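Wednesday, February – green cloth table

Got the plastic bowls and cups out again to see which of them we keep for the stacking work. Cristóvão wants the Gunuvetti box back on the shelf by Friday, so I went through the lot in the morning. Cloth is the dark green one. Bright colors stand out well on it, shadows are fairly soft.
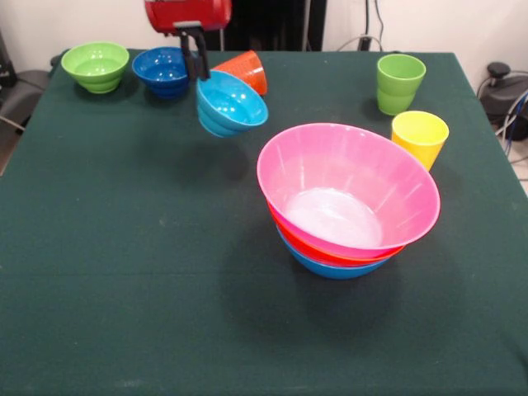 Pink, red and blue bowls stacked, orange cup on its side.

Order for the stack stays as it is, pink on top. The red one shows only as a thin band under the pink rim and that makes it hard to pick out from a distance. Simão thinks we should swap it for a paler one from Drollik – I'd try a different order first. Ribbed bowls are easier to get hold of than smooth ones, at least by hand.

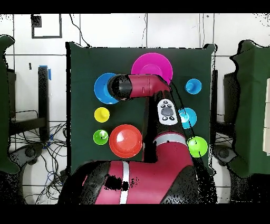

Glare is the other thing. The shiny plastic throws back the overhead light, worst on the large pieces. Turned off 2 of the 3 ceiling lights after lunch and left a note for Simão to check the levels.

To do: wash everything, relabel the box (it still says 67, should be 377), ask Frade for more cloth in the same green.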